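September 30, 2020

Up at 5:30 to get to the Monham plant before the night shift let out. I stood at the east gate with the grievance forms and got two more signatures, which makes 16. Ottmar Frerichs said we could have filed with 3, and he's right, but I wanted the company to see names from every line and from both shifts. Now it has them.

The issue is still the call-back pay. Article 7 says that an employee called in outside the regular schedule is paid a minimum of four hours at the overtime rate. Since April the company has been sending people a text the evening before, telling them to come in two hours early, and calling it a schedule change. A schedule change needs a posted notice, and the notice has to go up by noon on the Friday before. No notices went up. I have walked past that board every working day for years and I read it every time.

Sushil Bhatia kept all of his texts. He came by my table at the break with his phone and we copied them out by hand, date and time and who sent it, because the last time we turned in printouts the company said it couldn't tell which phone they came from. It took the whole break and I ate my sandwich standing up at the time clock afterward. He has the best record of anybody. Most people deleted theirs and I don't blame them. Who saves a text from a supervisor?

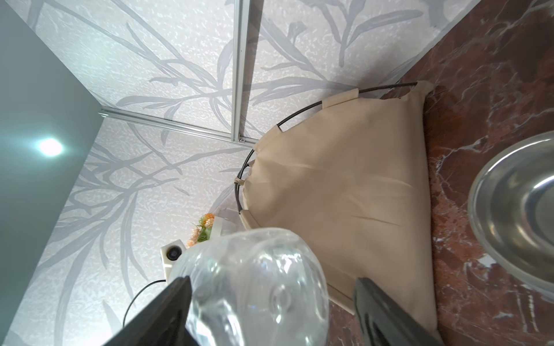 I told him to write down the days he can remember where he didn't get a text at all and was just told at the end of the shift. Those are weaker, but a written statement made now is better than a memory at the hearing. He said he would do it tonight. His handwriting is small and I asked him to leave a line between entries.

The Step 2 meeting was at 10. It was Mikkel Laxdal for the company and a woman from payroll on the speakerphone who didn't say anything after hello. On our side it was me and Bergþóra Overgaard. We had the long room with the windows open and everybody in masks, and it was hard to hear Mikkel over the forklifts. Twice I had to ask him to repeat himself. I wrote down what he said both times, and the second version was not quite the same as the first, so I have both in the notes.

His position is that a two-hour early start is an extension of the shift and that Article 7 only covers a separate trip in. Bergþóra asked him to show her the word "separate" in the article. He said it was implied. She asked him where. He said it was past practice. She asked him for an instance of it before April and he said he'd have to get back to us. That went in the notes too.

I thought she did very well. I would have argued with him about fairness and about Fatos Golob having to find somebody for his kids at nine at night, and she kept it on the words of the contract. She told me afterward that the kids matter and should be in the file, but that an arbitrator is going to start with what the page says. I know this. I've been a steward long enough to know it and I still start talking about the kids.

The company has until the end of its answer period to respond in writing. If the answer is no, or if we don't hear, we move it to Step 3 and the staff representative comes in. I've marked the deadline on the kitchen calendar and in the green notebook. Last year we lost a perfectly good overtime case for a man at the Garach warehouse because the appeal went in a day late. I wasn't the one handling it but I think about it whenever I write a date down.

Lunch was the soup from yesterday. I ate in the car with the door open.

In the afternoon I worked my own job, which I sometimes forget I have. They had me on line 2, covering. The new guards are up and they make it slower to clear a jam, and there were a lot of jams. The lead said the rate would be adjusted. I asked when, and he said it was being looked at. I'm going to give it a week and then ask for the rate study. If they're timing us against the old setup, that's a separate grievance, and I'd like to have the numbers before I say anything out loud.

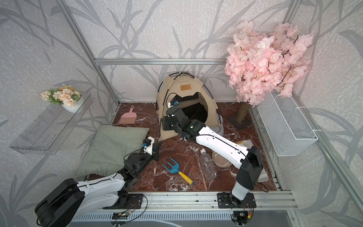 Talked to Fatos at the lockers at the end of the shift. He is worried that putting his name on the form will count against him for the Skirkidell transfer. I told him the transfer goes by seniority and that he's third on the list whether he signs or not. He said he knows what the contract says. What he meant was that he also knows his supervisor. I couldn't tell him he was wrong to worry. I told him to write down anything that gets said to him about it, the same day, with the time and who else was standing there, and to call me and not wait for me to come by.

He signed, though. He's one of the 16. He wanted me to know he had thought it over first and I said I could see that.

Then a phone call with Ottmar on the drive home, on the speaker. He had gone back through the old binders at the hall and found the bargaining notes from when Article 7 was last changed. It used to say "called back," and both sides agreed to change it to "called in." He thinks that's the whole case. If they took out "back," then they meant it to cover people who hadn't left and come back, or people who hadn't come yet. I think it helps a lot. I don't know that it's the whole case -- the company will say it was cleanup, and the man who did their bargaining that year has retired. Ottmar is going to copy the pages and bring them to me. I asked him not to mail them.

He also wanted to talk about the local meeting and whether to hold it by phone again. The last one was bad. People talked over each other and a dog barked through the whole financial report. But the hall isn't big enough to spread everyone out and I don't want to ask the older members to sit indoors. He suggested the parking lot at Moges, with the bullhorn. I said fine if the weather holds. We need a vote on the delegate question and I'd like it to be a real show of hands.

Home by 5:15. Did the dishes and put a load of towels in, then sat down and typed up the Step 2 notes while I still had them. It came to three pages. I've learned to do it the same day. If I leave it overnight I start tidying up what people said, and then it reads like I wrote it, which doesn't help anyone later on. I left in the part where I lost my temper a little. Mikkel will have it in his.

Read them over once and emailed them to Bergþóra. She called to fix two things. I had the payroll woman's title wrong, and I had Mikkel saying "past practice" before Bergþóra asked about the word "separate," when it came after. The order matters here. He only reached for past practice when he couldn't find the word.

She also said I should draft a short page for the members, because she got the same question from four people today and so did I. I wrote it out after supper and I'm copying the first part in here so I have it if the computer quits again.
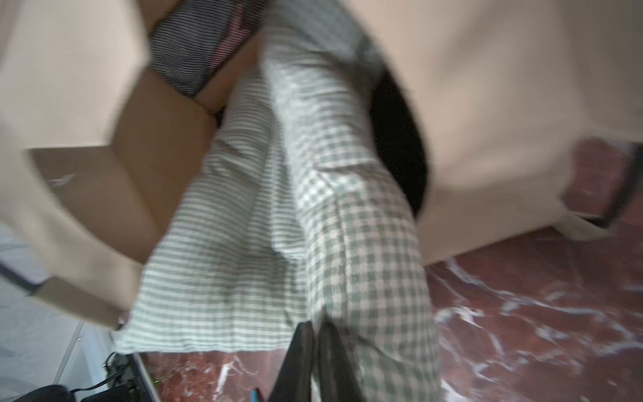
If I didn't sign the grievance, will I still get paid if we win?

The grievance was filed for everyone affected since April, so your name does not have to be on the form for you to be included. You will need to show which days you were brought in early. Write down the dates and times you remember, keep any texts you still have, and give a copy to your steward.

I went back and forth on the word "win." Bergþóra would say "if the grievance is sustained." But people ask it the way they ask it, so I left it alone.

The second part is supposed to be about what to do if you get one of those texts tomorrow. The answer is to go in, do the work, and grieve it after. Nobody likes that answer. Sushil doesn't, and he said so at the break. But if somebody stays home on my say-so and gets written up for it, then I've got a discipline case on top of the pay case, and that person is the one out the money. I need to put it plainly and not make it sound like the company is in the right. I tried it four different ways and none of them were good. I'll do it in the morning.

To do:
Copies of the sign-up sheet for the night shift.
Ask payroll in writing for the punch records, April to now, all three lines. Date the letter.
Get the old Article 7 pages from Ottmar.
Call the staff rep about Step 3 dates, in case.
Ask Fatos how it went with his supervisor.
Check the board. Take a picture of it even if there's nothing on it.
Return the folding chairs to the hall.

Towels are still in the washer. I'll hang them up and then go to bed.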